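Accept cookies to continue. We use them to make this site better. Manage | Accept all

Vesow opens up desk-task training set, 3351 examples so far

UDLEY, July - Vesow today released the first batch of its desk-task recordings, a collection of arm demonstrations for teams training robots on ordinary office objects. Free for research use. Commercial terms on request.

The batch holds 3351 demonstrations, 1197 of them on telephones: reach, grip the handset, lift, put back. Each one was guided by a person, then checked by a second person before it went in. Failed grips are kept and labelled as failed, the learning system needs those too.

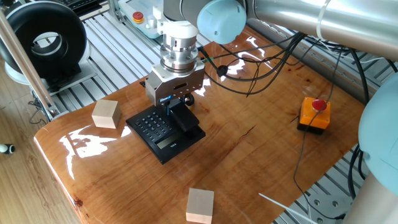 "We wanted the boring stuff," said Wulan Wuisan, who leads collection at Vesow. "Phones, staplers, blocks. Objects get shifted between takes so the model cant just memorize one spot."

Partner firm Saragih handled the labeling. Operators were trained over 2 weeks, under Dennis Holroyd, and each had to record 300 practice runs before any of thier work counted.

Next up: drawers and door handles. Recording starts once the new operators are signed off. Labs wanting early access should write to Intan Majimbun at the Vesow press desk, replies same day if before 4 p.m.

Shares 12 | Comments 0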